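Socks, again

I said in January that I would stop being rude about the robotics club until I had sat through a full evening of it. I have now sat through three.

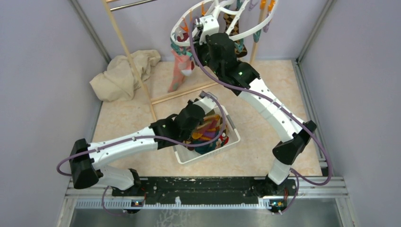 My daughter joined in the autumn, and the club is sixteen-to-eighteens who meet after school and argue about Python. Their project this year is laundry. Two arms have to take socks out of a basket and peg them on one of those round hangers, and in the end do it without a person steering. They are entering it for the Vorklow Cup, which has a household chores section and a prize of 600 pounds. I asked what the kit cost and was told it was on loan, so make of that what you will.

My trouble with it is the same as it was before I went. Most of the evening is one teenager driving the arms by hand while the others watch a screen. They call this collecting demonstrations. They want 200 good ones before they train anything, and on 1 March 2021, when I last looked at the whiteboard, they had 50. A sock that drops is thrown out of the tally, as is any run where somebody laughs and jogs the table. You could peg out a family's washing for a year in the time this takes.

Precious Fajardo, who runs the software side and is seventeen, didn't think much of that argument. She said the socks weren't the point, they were just floppy and all different, and floppy things are hard. Fine. But the poster in the corridor says "Robots that help at home", and it doesn't mention floppiness anywhere.

I also can't get a straight answer about what counts as working. Mudassar Baloch, the teacher, would call it a success if the thing pegs one sock by itself. Ngân Phùng wants a whole basket. The competition rules give points for "autonomy", which they don't define, and there are 1324 words of them because I pasted them into a counter out of spite.

What I will grant is that the pegs are harder than I thought. They gave me a turn at the controls and I spent most of it pinching air. Ngân did one straight after me in a few seconds and had the decency not to look round. My daughter has also started labelling her files sensibly, a thing I have been asking for since she was eleven.

So I'll go back next month, and if it hangs a sock on its own I'll write that up here too. I still wouldn't buy one. The tumble dryer is fine.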